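About Us

Hi, I'm Craig. I run Tundalham Language House with my friend Issa Bataineh, and if you've ever tried to learn a language from an app and quit by May, you're our kind of person!

We teach evening and weekend classes for adults, mostly beginners, plus a few brave folks who took something in high school and remember how to order a sandwich. Right now we offer Spanish, Arabic, Mandarin and French. Issa teaches Arabic and does all the scheduling (thank goodness). I teach Spanish and I'm the one who answers the phone, so if you call during a class and get the machine, that's why.

The school started in the back half of a tax office on Chamoun Street. We had 2 classes, one whiteboard, and a heater that clicked so loudly that the French group learned to pause for it. These days we have our own floor, with real classrooms and a kitchen, and last year 316 people took at least one course with us. I still can't quite believe that number when I say it out loud.

How do we teach? Well, we talk a lot. You'll be speaking in the first ten minutes, and you'll be bad at it, and so will everybody else in the room, and it's fine. We keep groups small and we don't give grades. There is homework, but it's the kind you can do on the bus. Issa likes to send people off to listen to a song and come back with three words they caught. I'm more of a "go read a menu" person.

I'm big on reading things that weren't written for students. Cookbooks are great for this! The same verbs come up over and over, the sentences are short, and you can get a long way on the food words alone.

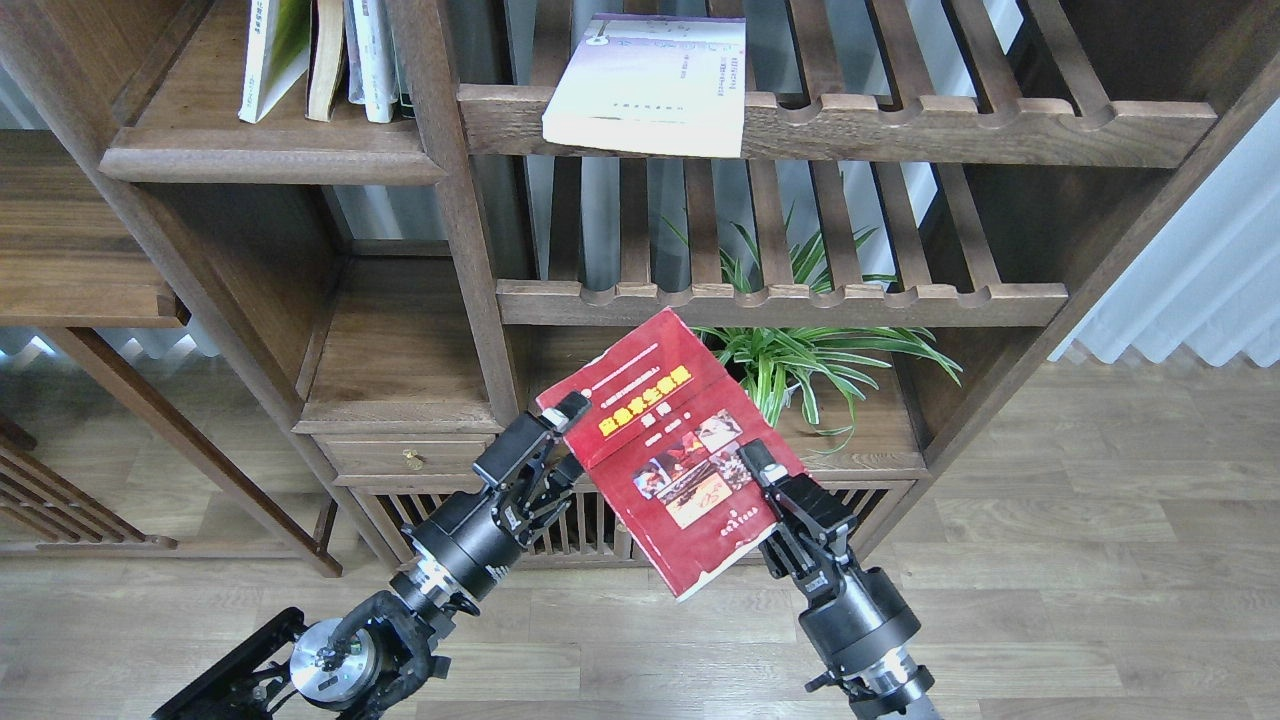
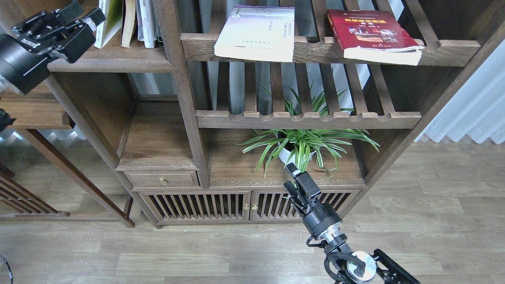
Anyway, back to classes. A regular course runs ten weeks and costs $620, and that covers your workbook and the conversation hour. If you just want to drop in on a conversation hour by itself, it's $47 for a month and you can come as often as you like. Some people have been doing only that for years, and they're a lovely bunch, though they will rope you into board games.

We also do company classes. Jatis was our first business client, and we still go over there at lunchtime with a bag of flash cards and too many markers. If your team needs something similar, email Issa, who is much quicker with a price than I am.

Not sure what level you are? Come in and chat with one of us for fifteen minutes. There's no written test. Parking is behind the building, next to the Stedura sign, and the side door is open from 5 p.m. Come on up the stairs and say hi in whatever language you've got.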